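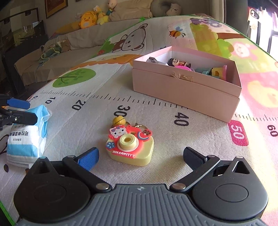
A Hello Kitty camera keychain with a yellow bell on top.

Lost property sale returns to Cusach hall

Saturday, February 6, 2021

If you have ever left an umbrella on the Trurovach bus and wondered where on earth it ended up, the Cusach hall may well have your answer this month, when the lost property sale comes back after missing its usual September spot.

The bus depot has handed over everything left unclaimed for 600 days or more, and it is quite a haul: gloves, library bags, reading glasses, a lovely old accordion and more keyrings than you would think one town could lose! Most things will go for $2, with coats at $4, and the organizers would dearly love to match the $3,000 raised last time, which paid for the new bus shelter on Ghauri Road.

Anyone who spots something of their own can have it back free of charge, so long as they can describe it at the door first. Tea and date squares will be served in the side room, and bringing your own bag would be a kindness.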